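4. Enregistrer vos premiers exemples

Bon, on passe aux choses sérieuses ! Chez moi, la tâche de départ sur Skovari, c'est toujours le sandwich et le plateau : c'est petit, c'est mou, ça pardonne peu.

1. Remettez les deux bras en position de repos.
2. Ouvrez une session, donnez-lui un nom court (j'ai fini avec six « test_final », ne faites pas comme moi).
3. Lancez l'enregistrement, puis guidez la pince doucement jusqu'au sandwich.
4. Serrez juste assez pour le tenir et terminez le geste sans vous presser.

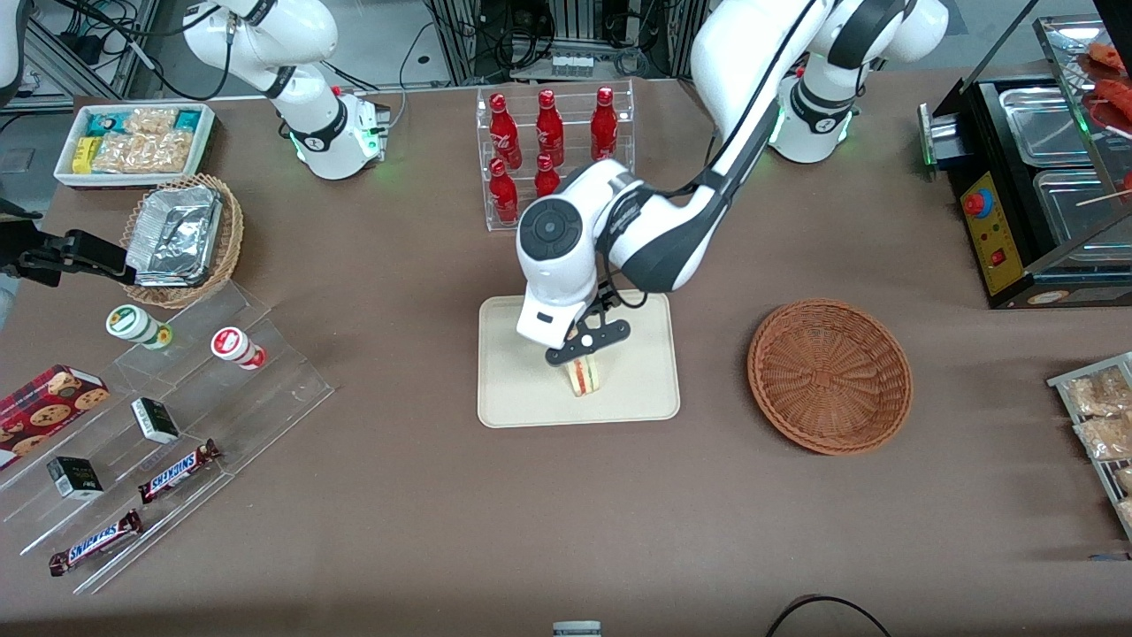 Nesma Salem m'a écrit qu'elle garde aussi ses prises ratées, dans un dossier à part, et qu'elle s'en sert pour apprendre au modèle à se rattraper. J'ai adopté l'idée, voir l'étape 6.

5. Déplacez un peu les produits entre deux prises.
6. Triez le soir même : réussi, raté, à revoir.

Note : comptez plus de 210 prises avant un premier entraînement. Mon jeu actuel en contient 1 201 (oui, c'est long !).

Attention : gardez les mains hors de la zone des bras tant que la session est ouverte.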